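首页 美食 探店 周末去处 外卖 订阅 登录

栏目:餐饮动态 > 新店与变动

Sasow 餐厅调整晚市出餐流程,菜单缩减至43道

位于河滨路的 Sasow 餐厅本月起更换晚市菜单,同时调整厨房分工。新菜单共43道菜,比原来的86道少了一半。店方表示,这次调整主要是为了缩短晚间的等候时间,招牌菜都保留了下来。

Sasow 以炭烤和炖菜为主,晚市一向比午市忙。过去一年里,不少食客在点评中提到上菜慢,尤其是周六晚上七点到九点之间,前菜和主菜常常隔得很久,也有几桌反映主菜先到,汤和冷盘反而在后面。店方在公告中承认,原来的菜单太长,烤炉和炒灶经常同时排满,后到的单子只能等。

按照新的做法,烤炉只负责肉类和整鱼,蔬菜类的烤菜改由另一个灶台完成。炖羊肉、牛尾和鹰嘴豆锅在下午提前炖好,晚市按单加热装盘。冷盘由专人在前厅一侧的操作台出菜,不再经过热厨。甜品减到四款,无花果挞和开心果米布丁保留,熔岩蛋糕下架,原因是烤制时间太长,又要占用一台烤箱。

饮品单也有改动。店里原先自制的三款糖浆汽水合并为一款,每周换一次口味。红茶仍然可以续杯,薄荷茶改为按壶出售。

价格方面,多数菜品不变。炭烤羊排从58元调到63元,份量由四根增加到五根。午市套餐仍按原价供应,内容包括一份主菜、一份汤和面饼。面饼由同一条街上的 Dustico 面包房供应,每天上午和下午各送一次。以前只有上午一批,晚市用的面饼要在店里回炉,有食客觉得偏硬。改成两批以后,晚上端上桌的是当天下午烤的。

座位安排也跟着变。靠窗的长桌拆成了几张小桌,楼下目前可坐19桌,二楼只在周末开放。六人以上用餐需要提前一天预订,可以提前选好主菜,店方说这类订单会优先排进烤炉。散客仍然现场取号,取号后可以先看菜单下单,入座后直接开始做菜。订位迟到超过一刻钟的,座位不再保留,但可以重新取号。

记者在新菜单启用后的一个工作日晚上到店用餐。六点半入座,店内大约坐了一半。冷盘和汤很快送到,茄泥调味偏淡,柠檬味重一些,石榴籽给得不少。炖羊肉软烂,汤汁收得比较浓,配面饼合适。羊排等得最久,表面烤得焦香,里面还是粉红色,不想吃这个熟度的客人最好在点单时说明,服务员没有主动问。整顿饭从下单到主菜上齐不到四十分钟。当天客人不算多,周六晚上的情况还要再看。

也有老顾客对菜单缩减不太满意。被拿掉的菜里包括香料烤花菜和虾仁焗饭,这两道在附近的上班族里点得很多。店方回应说,香料烤花菜会在十月以当季菜的形式回来,虾仁焗饭暂时没有计划。如果提前一天打电话预订,厨房可以视备料情况单做。

同一条街上,主打越南菜的 Hung 也在最近改了营业时间。该店中午提前半小时开门,晚上最后点单时间改为八点半,周一照常休息。店里的牛肉河粉每天限量供应,卖完后只剩鸡肉河粉和米纸卷。常客一般在十二点以前到,再晚就要看运气。Hung 不接受电话订位,店外有几张等位的凳子。

另外,街角原来的奶茶店已经搬走,铺面由 Toltora 接手,准备做意式简餐和冰淇淋。门口贴出的告示写明将先试营业两周,试营业期间只卖三明治、咖啡和六种口味的冰淇淋,热菜要等正式开业后再上。开业日期没有写。附近店家说,装修已经做了一个多月,最近几天在装排烟设备。

Sasow 的新菜单贴在店门口,也可以在店内扫码查看。午市十一点半开始,晚市五点半开始,晚上九点半停止点单。停车位在餐厅后面的小路上,数量有限,晚饭时间基本停满,坐公交在河滨路口站下车,步行三分钟左右。外卖菜单暂未更新,平台上看到的部分菜品可能已经停售,下单前最好先打电话问一下。店方说外卖部分会在月底前改完,届时炭烤类只提供羊肉串和鸡腿两种,整鱼不再外送。

标签:河滨路 炭烤 菜单更新 晚餐

相关文章
河滨路午餐怎么选:五家一人食小店
面饼、皮塔和馕:城里几家面包房对比
越南河粉的汤底差别在哪里
周末带老人吃饭,哪些餐厅有电梯
冰淇淋店夏季营业时间汇总

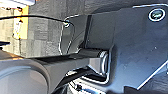
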